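Ticket: Left gripper drifts open after warmup, hand-held pair at table 3
Status: open, waiting on part
Machine: Tundow gripper pair, Plededmont cell
Opened: May 13, 2019

Okay, back on this one again! Short version for whoever picks it up after me: the left gripper closes fine first thing, then somewhere past 20 minutes of use it starts reading open when the fingers are shut. The width value just creeps up. The right one is rock solid and always has been, which is driving me a little nuts, as they came out of the same Goltov shipment.

What I did first was the boring stuff. Reseated the encoder plug, swapped the cables left for right (the fault stayed with the left gripper, so I stopped blaming the cable), and cleaned the finger rails with a dry brush. I got a tiny bit of grit out of there, nothing scary. Ran the zero routine again with the fingers closed and it gave me an offset of 368, same as it says on the setup sheet. Great, I thought. Half an hour later I closed the fingers, checked again and it was reading 1,691. Not great.

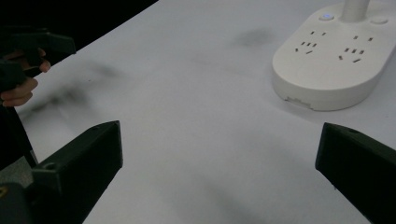
The zero routine needs doing at the table, with both grippers in hand, and I want to be clear about the order because I got it wrong twice. Power on, let the status page go green, close the right one, zero it, then the left. If you zero the left first the software quietly copies its value over to both (yes, I've filed that separately). Clear your elbow room before you start, too. I keep the white power strip with the pole over toward the far side, and it's still easy to bump if you swing a gripper wide.

Next I pulled the finger screws on the left. One of them came out with almost no effort, so I figured I had it. Cleaned the threads, put in a drop of the blue stuff, snugged it down by hand and let it sit over lunch. It helped for a while! The drift came later and was smaller, but it came. So the screw was loose AND something else is wrong, thanks very much.

My bet now is the little Živković encoder board. I put a warm hand pack against the housing for a few minutes with the fingers closed and the reading started climbing right away. Did the same to the right one and got nothing. The board has been through roughly 3,000 open and close cycles, and I don't think that should be enough to wear anything out, so I'm leaning toward a bad solder joint.

Replacement board is ordered. Until it gets here, please re-zero the left one every 20 minutes and write the offset in the log each time, even if it looks fine. Don't crank down on the finger screws, they're going into plastic. I'll leave the ticket open and add the new offset once the board is in.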